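Filed under: Help > Jewellery care & storage

Bedar Beads – the questions we keep getting 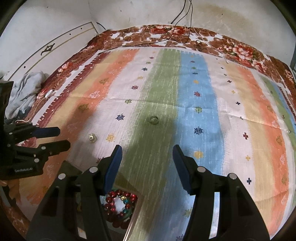 Can I just keep everything in one box? asks Mahmoudi, and the short answer is you can, if you enjoy untangling.

Should beaded strands be hung?
Coil them. Hanging stretches the thread, and restringing takes us 7 days.

Where do I sort small clear pieces?
On a cloth. Any colour but clear.

Do you post to Mevport?
Yes, Fridays. Please stop asking the ferry.

Related
Cleaning clasps
Restringing prices
Ring sizes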